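Warmont Dish Rack with Drip Tray and Two Utensil Cups

Item no. 1000-48
Manufacturer: Hiseo
Category: Countertop drying, wire

Open wire rack for plates, bowls and small utensils. Plates stand in the looped section. The drip tray sits under the full footprint of the rack and lifts out for emptying. 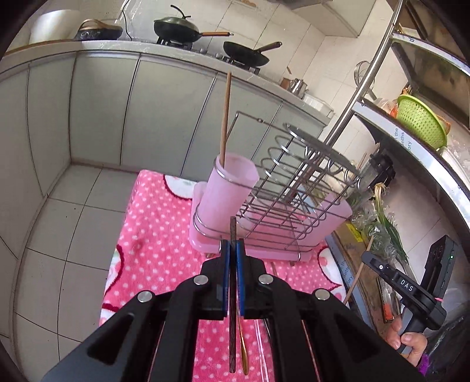 Rack on tray, utensil cup at left end. Tray shown: translucent pink.

Specifications
Rack: steel wire, silver finish
Tray: plastic, rounded corners, raised on feet
Width: 48 cm
Maximum load, evenly distributed: 76 N
Water temperature for hand washing: 40 °C maximum
Dishwasher: rack only

Assembly
Set the tray on a level surface with the feet down. Lower the rack into it until all corners seat. Hang the cups last. No tools required.

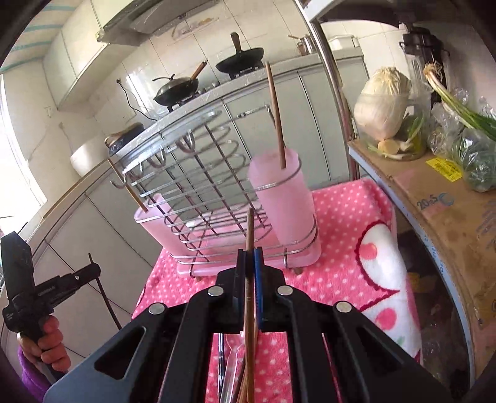
Utensil cups are supplied as a pair and drop into wire rings on the rack. Load long items first, tips up. With a cup at each end, chopsticks can be divided between the two; they stand well above the rim and lean against it, so allow clearance below wall cabinets. Short spoons should go in after the long pieces. Empty both cups before moving the rack.

Compatibility
Cups from the Gotberg series do not fit the rings. The Kaufmann tray fits but has no feet.

Replacement parts
Cup, single
Tray
Foot, set

Parts inquiries: Nga Đinh
Technical data: Malte Tiedemann
Sheet revised 7 Nov 2022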